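Visit Report: Yimer Hand Tool Works, Andby
Submitted to the Dratport Adult Education Council, September

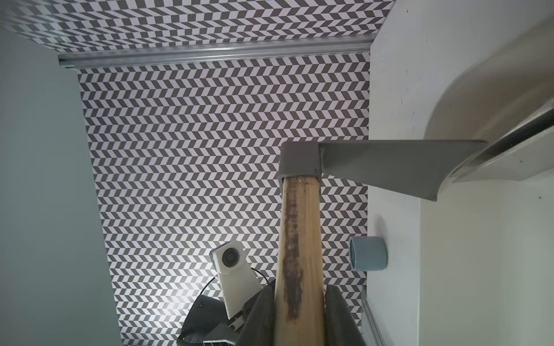
One member of the visiting party asked at the outset whether a course in tool repair could fill a room in Dratport at all, given that the last evening class in upholstery closed with three students. The question was a fair one and came up again at several points in the day. The party's view is given at the end of this report.

The Council was received at the Yimer works at 9:30 a.m. The firm makes and repairs striking and digging tools for farms, parks departments and hardware stores. It occupies the older half of a former cannery on the Andby side of the river, and parking is limited to the lower lot.

The tour began in the handle shop. Blanks arrive already dried and are sorted by grain before turning. Staff explained that grain running the full length of the handle is preferred, and that blanks with wandering grain are set aside for short tools. The shop was clean and well lit. Noise near the lathes was considerable, and ear protection was issued to all visitors.

The party then moved to the repair counter, which receives 2806 tools in a normal year. Most need only a new handle. A replacement is fitted, wedged and left overnight before it is checked. Visitors were invited to try driving out an old wedge, a task that proved harder than the staff made it look.

Lunch was provided in the Plenderero room, named for the cannery that used to own the building. The firm outlined its training plan over the meal. New employees spend seven weeks at the repair counter before they are allowed in the forge. Yimer would be willing to lend benches and vises to an outside class but could not release an instructor before 4 p.m.

The forge was visited last. Because an order was being finished, access was limited to the viewing rail and questions were held until afterward. The Council noted that fire doors were marked and clear.

Costs were discussed briefly. The firm's estimate for a starter set of materials is $1000 per class, not including transportation across the bridge. Insurance was not covered and will need to be taken up with the Dratport office.

The party recommends a single trial course on handle fitting and sharpening, to be held on Sunday afternoons at the Dratport annex. Forge work should not be offered at this stage. Enrollment figures from the trial should be reviewed before any further agreement is made with the firm.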